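방문일: 2018년 5월 23일
방문지: 젤트빌(Zeltville) 소재 Oei 시험운영센터
작성: 자격·채용시험 운영 담당자용 내부 공유

Oei는 드라바우(Dravau) 지역의 공공기관 채용 필기시험과 면허시험을 위탁받아 운영하는 업체다. 원서 접수 이후부터 성적 통지 이전까지의 공정을 맡으며, 출제는 하지 않는다. 본 보고서는 공개 견학 행사에서 확인한 내용을 공정 순서대로 정리한 것이다.

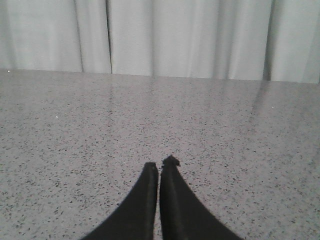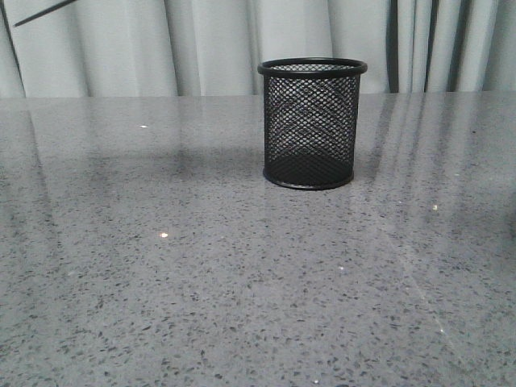
두 번째 사진: 회색 반점 무늬 상판 위의 검은색 철망 펜꽂이

## 1. 견학 개요

안내는 운영팀의 세렌 루이스(Seren Lewis)가 맡았고, 전산 부분은 라라사티 푸르바(Larasati Purba)가 설명했다. 견학은 오전에 접수 데이터실과 인쇄실, 오후에 시험실과 판독실을 보는 순서로 진행되었다. 참가자는 대부분 타 지역 시험 담당자였으며, 수험생 자격으로 온 참가자도 있었다. 문제지 보관고는 출입 대상에서 제외되어 복도에서 출입문 구조만 설명을 들었다.

## 2. 응시 자격 확인

접수 마감 직후 원서 데이터가 발주 기관에서 Oei로 이관된다. 이관 파일은 수험생 일반 정보와 자격 증빙 정보로 분리되어 있고, 양쪽을 연결하는 키는 접수번호 하나뿐이다. 자격 심사는 발주 기관이 직접 하며 Oei는 결과값만 받는다. 결과값은 적격, 보완, 부적격으로 구분된다.

보완 상태인 원서도 시험실 배정에는 포함한다. 배정에서 뺐다가 나중에 다시 넣으면 좌석 번호가 밀리고, 이미 출력한 좌석표를 전부 교체해야 하기 때문이다. 보완 기한까지 서류가 들어오지 않으면 해당 좌석은 공석으로 둔다. 우리 쪽은 현재 보완 건을 별도 예비실에 몰아 배정하고 있어 방식이 다르다. 어느 쪽이 감독 인력을 덜 쓰는지는 자료를 받아 비교할 필요가 있다.

## 3. 수험표 발급

수험표는 전량 온라인 발급이다. 우편 발송은 3월 시행분부터 중단했다고 한다. 발급 시스템의 이름은 Drustine이며 시험실 배정, 수험표 생성, 출석부 출력이 같은 데이터베이스를 참조한다.

수험표에 인쇄되는 항목은 다음과 같다.

- 성명, 생년월일, 수험번호
- 시험장 명칭과 주소, 시험실 번호, 좌석 번호
- 입실 마감 시각
- 본인 사진
- 검증용 바코드
- 허용 신분증 목록

발급 개시 시각에는 접속이 집중된다. 푸르바의 설명에 따르면 수험표를 요청 시점에 생성하지 않고, 개시 전날 전체 수험표를 파일로 미리 만들어 둔다. 수험생이 조회하면 완성된 파일을 내려보내기만 한다. 개시 이후 정보가 수정된 수험생의 파일만 다시 생성하며, 이때 기존 바코드는 무효 처리된다. 구 수험표를 지참한 수험생은 시험장 본부에서 재출력을 받아야 한다.

사진 규격 위반은 접수 단계에서 자동 판정하고, 판정이 애매한 건은 사람이 본다. 사람이 보는 건의 비율은 공개하지 않았다.

## 4. 시험실 배치

견학용으로 개방된 시험실의 정원은 24명이다. 감독관은 실당 2명으로, 정감독과 부감독의 업무가 문서로 구분되어 있다. 정감독은 문제지 봉투 개봉, 시각 고지, 답안지 회수를 맡는다. 부감독은 신분 확인, 결시자 표기, 화장실 이용자 동행 요청을 처리한다.

좌석 배정은 무작위이나 같은 직렬이 앞뒤로 연속되지 않도록 제약 조건을 둔다. 직렬 수가 적은 시험에서는 이 조건을 만족시킬 수 없어 문제지 유형을 나누어 대신한다. 문제지 유형은 좌석 번호로 결정되며, 감독관이 현장에서 바꿀 수 없다.

벽시계는 시험실 앞면에 설치되어 있다. 시각의 기준은 벽시계가 아니라 본부 방송이며, 이 점은 칠판 부착물에도 명시되어 있었다. 개인 시계는 아날로그만 허용한다. 계산기는 과목별로 허용 여부가 다르고 해당 내용은 수험표 뒷면에 표로 들어간다.

## 5. 문제지 인쇄와 봉인

인쇄실은 유리창 너머로만 볼 수 있었고 당일은 가동하지 않았다. 인쇄 기간에는 작업자가 외부와의 통신 없이 건물 내에 체류한다. 인쇄 후에는 시험실 단위로 봉투에 넣고 일련번호가 있는 봉인지를 붙인다. 봉인지 번호는 인쇄실, 운송 담당, 시험장 본부, 정감독이 각각 기록하며 네 기록을 시험 종료 후 대조한다.

예비 문제지는 시험장 본부가 별도 봉투로 보관한다. 파본 교환이 발생하면 봉투를 연 시각과 사용 부수를 기록한다. 파본 자체도 회수 대상이므로 폐기하지 않고 답안지와 함께 센터로 돌려보낸다.

## 6. 답안지 판독

판독실 설명은 카르티니 수브라마니암(Kartini Subramaniam)이 진행했다. 시연에 쓰인 답안지는 한 장에 80문항을 표기하는 형식이다. 판독은 같은 답안지를 서로 다른 장비로 2회 수행하고, 두 결과가 일치하지 않는 답안지만 육안 검토로 넘긴다.

불일치의 주된 원인으로는 수정 흔적, 흐린 표기, 모서리 접힘을 들었다. 육안 검토는 두 사람이 독립적으로 입력하고, 입력값이 다르면 책임자가 확정한다. 확정 이력은 답안지 이미지에 연결하여 저장하며 수험생이 이의를 제기하면 이 이미지를 열람할 수 있다.

수험번호 표기 오류는 출석부와 좌석 번호로 보정한다. 문제지 유형 표기 누락은 보정하지 않는 것이 원칙이었으나, 좌석 번호로 유형이 결정되는 현행 방식에서는 보정이 가능하여 발주 기관별로 규정을 달리 적용한다. 수험생에게는 수험표의 유의사항란에서 안내한다.

## 7. 질의응답

**수험표에 사진이 흐리게 출력된 경우의 처리 (엔당 고 질의)**
엔당 고(Endang Goh)의 질의에 대해 루이스는 출석부의 사진이 대조 기준이라고 답했다. 수험표 사진이 흐려도 신분증과 출석부 사진이 일치하면 입실을 허용한다.

**시험장 변경 요청 (히나 마르왓 질의)**
히나 마르왓(Hina Marwat)은 접수 후 주소가 바뀐 수험생의 시험장 변경이 가능한지 물었다. 접수 기간 내에는 수험생이 직접 수정할 수 있고, 마감 이후에는 편의 지원 대상자에 한해 발주 기관의 공문으로 처리한다는 답변이 있었다.

**바코드 판독 장비가 고장난 경우**
출석부의 수험번호를 수기로 대조한다. 수기로 전환한 시험장은 종료 후 센터에서 출석 데이터를 재입력한다.

**성적 통지 일정**
센터는 판독 완료일만 확정하고 발표일은 발주 기관이 정한다. 발표일에 관한 문의는 센터에서 답변하지 않는다.

## 8. 검토 사항

1. 수험표 사전 생성 방식은 우리 시스템에도 적용할 수 있다. 저장 공간보다 수정 건 재생성 절차를 먼저 설계해야 한다.
2. 봉인지 번호의 4중 기록은 현재 우리가 운송 담당 기록을 생략하고 있어 차이가 있다. 운송 계약서에 기록 의무가 들어 있는지 확인한다.
3. 유형 표기 누락의 보정 여부는 시행 공고에 명시되어야 한다. 기존 공고문에는 해당 문구가 없다.
4. 보완 원서의 좌석 배정 방식은 Oei에 감독 인력 자료를 요청한 뒤 다시 논의한다.

견학 배포 자료는 시험실 배치 도면, 감독관 업무 구분표, 답안지 견본으로 구성되어 있다. 답안지 견본은 외부 반출이 허용되지 않아 회수되었고, 나머지는 부서 공용 서가에 비치하였다.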